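Mugs, hooks and the cupboard that wouldn't shut

I've been promising a kitchen bit for this newsletter since February, so let's have it. 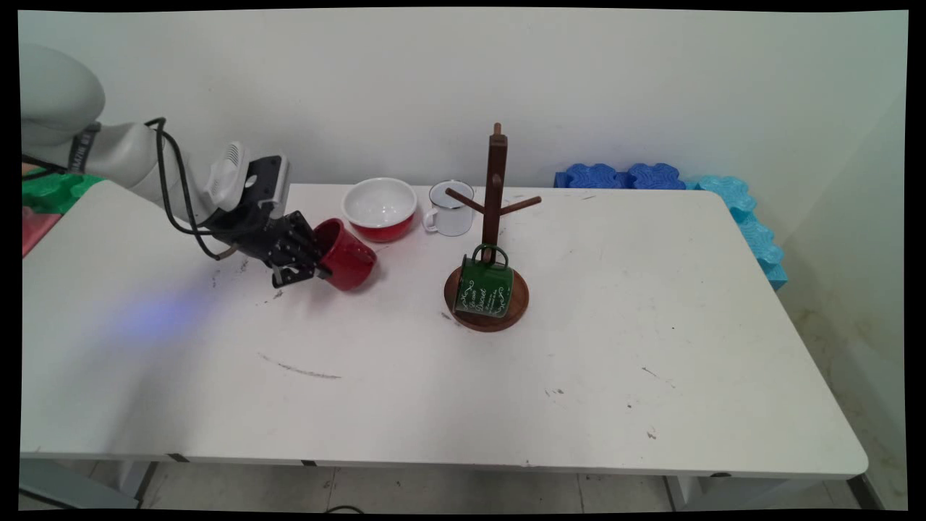

We moved to Grestwood with two boxes marked MUGS and I really thought we'd been quite restrained. Then I unpacked them. Twelve enamel ones, before you even got to the china, and one cupboard with a door that already needed a shove. I do love enamel (it's light, it goes camping, you can drop it on a stone floor and only feel slightly sick) but it doesn't stack. Handles everywhere! You pull out one and three come with it.

So I've gone over to a mug tree. A dark wooden one, secondhand, from the Saturday-ish sort of shop on Zesside that smells of polish and never has the price on anything. Mine only has two pegs, and my sister laughed at that down the phone, but two is the number of mugs we use before noon, so it suits us fine. The rest can live behind the shove-door and come out for visitors.

A few things I've picked up along the way, for anyone tempted:

Go for a good heavy round base. I tried a spindly one first and it went over every time I took a mug off one side and left the other on.

Check the pegs tilt upwards a bit. Flat ones let go of a mug the moment somebody slams the back door.

Enamel chips at the rim, so hang it by the handle and keep it from knocking against its neighbour. I dry mine with a tea towel straight away as well, or the chipped bits go rusty.

And if you have a bowl that matches your favourite mug, keep them together. I've a red one that's white inside and I put teaspoons and teabags in it, and it makes the whole corner look as if I meant it.

Next month I'm tackling the saucepan lids. If you've got a system that works, hit reply and tell me, I'm desperate.

169 shares · 12 comments

Hafstein Kitchen Letter · Contact us · © Mikemeo · Back to top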